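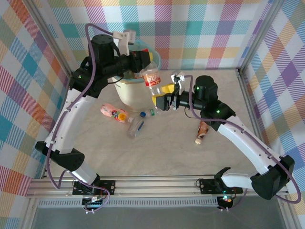 Bottle sort, bench two. Right arm has the red label one, bucket's just beside it.

Open Day at the Turkar workshop – gallery

Quick page so everyone who asked can stop emailing me. Words first, longer than planned. One picture up top and the notes go with it, station by station, in the order we walked.

Went in May with the club. Got there a bit before ten, parking was a nightmare (use the gravel lot behind the tile place, the front one fills up by nine thirty). Sign in at the side door, sticker on your jacket, off you go. Coffee was free and not bad. Muffins gone by eleven.

Turkar takes up the back half of the building. Front half is offices and a meeting room with the heating cranked way up. They do small automation jobs, mostly sorting and packing, and once a year they open the doors and let people lean over the tape and ask questions. 134 signed in by the end, according to the sheet. Last year's was 100 even, which they were pretty pleased with at the time.

Four stations. Visit took us most of the morning, could have been done in an hour if our lot didn't talk so much.

Station 1 – Bottles and bucket

The one in the picture. Pair of arms on a single rail, working toward each other. Plaid cloth on the walls all round, floor a pale beige with a bit of marbling to it.

Job is simple to explain. Bottles on the floor, bottles go in the bucket. Sounds like nothing. Clifford Ouellet was running this bench and he'd clearly given the talk a few times by the time we showed up, but he still took every question, including mine, which was long.

Things I wrote down while he talked:

Different bottles on purpose. Clear ones, a pink one, a little brown one. Lying down is a different pickup from standing up, he said, and a bottle on an angle is different again. Clear plastic is a pain for any camera because it sees what's behind it.

The pink bottle with the cartoony label was the kids' favourite. Much discussion over which arm should get it.

Purple cables. Someone asked if the colour meant anything. No. It was the colour on the shelf that week.

Yellow fingers on the right gripper, the one holding the bottle. Clifford passed a spare set around for people to squeeze. Softer than I figured, bit of a rubber eraser feel. They go through a fair number of these and print more when they run out.

Why two arms when one could reach? Asked that myself. Answer was about half the jobs they get quoted on need a hold and a move at the same time – steady the container, put the thing in. So they practise with two even when the job's easy. Fair enough.

Lights on the arms are green, one on the left arm and a couple on the right if you look. I only noticed them afterward going back through my pictures.

We stood at this one longest. Best spot is the left corner of the tape, you can see down into the bucket from there. Tall people please go to the back next year!

Station 2 – Maris, the label reader

No picture from me, battery was at nothing and I was saving it. Maris is the name of the software and also what they call the bench it runs on, which got confusing. You put a jar or a tin on a turntable, it goes round once, and the screen tells you what it thinks the label says. Somebody brought out homemade jam with a handwritten lid. It read "plum" as "plumb". Big cheer.

They let people try their own stuff. Bus pass, library card, a bandage box out of someone's purse. Did well on the printed things, less well on anything curvy or crinkled. The young woman running it was very patient with a man who wanted it to read his watch.

Turntable was up on a riser so the wheelchair folks could see as well, good thinking, last year it was too low and everyone bent over it.

Station 3 – Lamptey box line

Loud one. Ear plugs in a dish by the door, take them. Flat cardboard goes in at one end and comes out as a taped box at the other. Lamptey is the outfit that built the folder, Turkar did the pickup and stacking part at the end. They ran it 17 minutes at a go and then let it rest so people could talk. Timer on the wall.

Jammed once while we watched. Crooked flap. Fellow in the blue shirt hit stop, pulled the box out, hit go, back in business before most people noticed. I liked seeing that more than the smooth runs to be truthful. Everybody got to take a box home if they wanted one. I have three now, don't ask.

Question from our group was tape cost. They had the answer ready, down to the cent per box, and then twenty people wrote it down as if we were all about to start a box company.

Station 4 – Stamus corner

Kids' table but plenty of grown ups at it. Stamus is a little tabletop trainer kit with a hand controller, you steer it with your own wrist and it copies you. Move a wooden block from the red square to the blue square. Harder than it looks. My first go I knocked it clean off the table. Second go, same. There was a nine year old ahead of me in line who did it on the first try and then did it again to make the point.

Line here was up to 4 deep on each side at the worst of it, moved quick though. If you go next year do this one first thing, before the families get in.

The talk

Clifford again, in the hot meeting room, standing room only. Twenty minutes or so plus questions. Mostly about how they teach the arms. Short version from my notes, hopefully I have this right:

Person drives the arms by hand through the job. Over and over and over. Bottles get moved around between goes so it isn't the same layout every time. Then the computer learns off the recordings and has a try on its own. Then it messes up, and they look at how, and they do more recordings of that bit.

He was frank about the slow parts. Putting the bottles back out is the boring part and it falls to whoever lost at cards. Dropped caps. Bottles rolling. Sun coming in the window at four in the afternoon and changing how everything looks, which cost them a week one winter before they hung blinds.

Someone asked about jobs, as someone always does. He said the shops that call them are usually the ones that can't fill the night shift, and that he'd still want a person beside the line. There was a bit of back and forth on that, all polite. I'd have liked more time on it.

Someone else asked what it all costs and he laughed and said it depends, and then gave an actual answer one on one after. Didn't hear it.

Odds and ends

Washroom is down the hall past the Lamptey line, so ear plugs for that too.

No flash at any of the stations. There's a sign but it's behind the door when the door's open.

Found: one grey kids mitten, left on the chair by station 3. Turkar has it at the front desk.

If you have pictures from Maris or the box line send them along and I'll add them, with your name on if you like. Smaller files please, the last batch took all evening to uplaod.

Next club outing still being sorted. It's between the cheese plant and the bus depot. I'm for the cheese plant. Carpool list will go out same as usual, tell me if you can drive and how many seats, and if you need picking up say so early this time.

Thanks to Clifford and the whole Turkar crew for having us, and for the boxes.

Page updated once already to fix the spelling of Ouellet. Sorry Clifford.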